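Banura Is Open Again (and It's Bigger!)

19/06/2021

Well, it finally happened. I walked down Zundier Street this morning and the shutters were up at Banura, our very own secondhand building supply store, for the first time since January. I had my coffee in one hand and a tape measure in the other, and I'm not ashamed to say I was there before the doors opened. So were plenty of you! The line went past the bakery and most of the way to the bus stop.

If you're new in Sivthorpe, Banura is where you go when you need one door, or half a box of tile, or the exact kind of old brass hinge the big stores quit selling years ago. People and builders bring in what they have left over, and the rest of us take it home for a fraction of the price. I did most of my kitchen out of that place. My sink came from there, and so did the back door, and so did a light fixture my sister still won't stop teasing me about.

The store closed in January when the roof started leaking over the lumber racks. The plan back then was to be shut for two weeks, and you know how that goes. Once the ceiling came down the wiring had to be looked at, and while the wiring was being looked at the unit next door came up for rent. Ermira Živković, who runs the place, decided to take it. "I figured we were already in a mess, so we might as well have a big one," she told me over the noise of somebody dragging a bathtub across the floor.

The old shop is now all doors, windows and lumber. Walk through the new opening on the left and you're in the tile and flooring room, and oh my goodness, I could have stayed all day. Everything used to be stacked in crates by the restroom, where you had to squat down and dig. Now it's on proper shelves at a height where a person with my knees can see it, sorted by color, with the number of square feet written on each box. 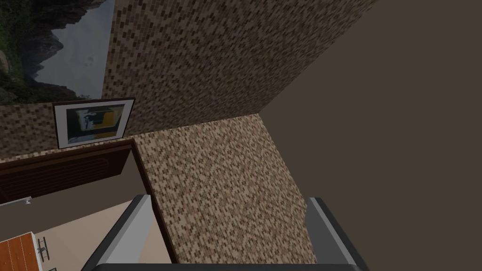
Little mosaic tiles in beige, tan and brown - a mix that goes with a lot of other colors.

Tile is the thing Ermira gets asked for most, and she has some opinions on it (so do I, but hers are better). She says people fall for one gorgeous box and forget to check whether there's enough to finish the job. Measure the wall first, then write the number on your hand if you have to. She also likes you to buy a bit over, for cuts and for the one you drop on your foot. Leftovers can come straight back to the store as a donation, so it isn't wasted money.

Prices have stayed pretty much where they were. Loose tile starts at 5 dollars a box, and most interior doors are around 100, with the solid ones a little more. I saw a pair of glass-paned doors go to a very happy young couple within minutes of opening. I was standing right behind them. I'm over it. Mostly.

The new room also has a long workbench at the back, and that's for the classes. They start next Saturday with a beginner tiling session taught by a fellow everybody calls Thepsuriya, after the tile company he used to run across the river. He laid the floor in our post office, so you've probably walked on his work without knowing it! There are 12 places in each class and they were filling up fast when I left. You sign up at the counter, in person, with a pencil on a string. Ermira says online booking is coming, but she said that about the card reader too, and that took a while.

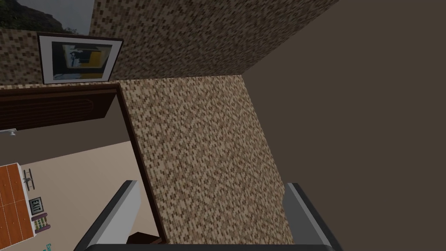
Mosaic next to a plain dark brown wall, one busy surface and one quiet one.

I asked Thepsuriya what beginners get wrong and he laughed for a good long while before he answered. Mixing too much mortar at once is the big one. It sets up in the bucket while you're still fussing over your second row, and then you're chipping it out with a screwdriver. He has people mix a small batch, use it up, wash the bucket and go again. He also told me to quit starting in the corner. Find the middle of the wall, draw a line straight up with a level, and work out from there. I started in the corner in my kitchen, and now I have a sliver of tile by the window that I've been hiding with a potted fern.

A few practical things before I forget. Parking is behind the building now, and you get in from the alley side. The front is for loading only, and yes, they're serious about it this time. Deliveries within Sivthorpe are back, but they need a couple of days' notice and somebody at your end who can lift. The free shelf (odd knobs, short ends of trim, single tiles for craft projects) is by the register. Kids are welcome on the shop floor, but please keep a hand on them in the lumber aisle.

Donations are being taken again too, at the side door, any time the store is open. Ermira is short on interior doors and would love to see more of them, painted or not, as long as they aren't warped. Leave the hinges on if you can! She has a whole drawer of hinges that don't match anything.
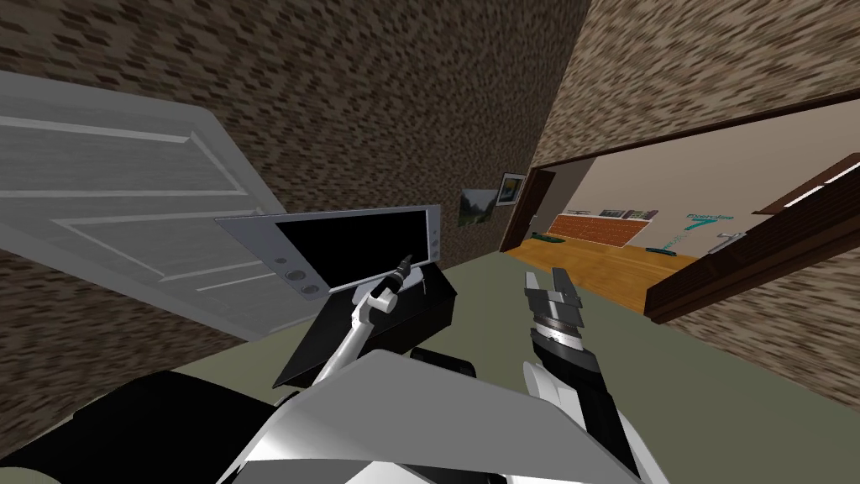
Do I need to call ahead before I bring in a door?
A single door or a few boxes can just be carried to the side entrance during store hours. For anything that fills a truck, call the day before so there are people on hand to unload.

I came home with two boxes of cream tile and a towel bar I had no plans for. If you see a woman moving a potted fern away from her kitchen window this summer, wish me luck.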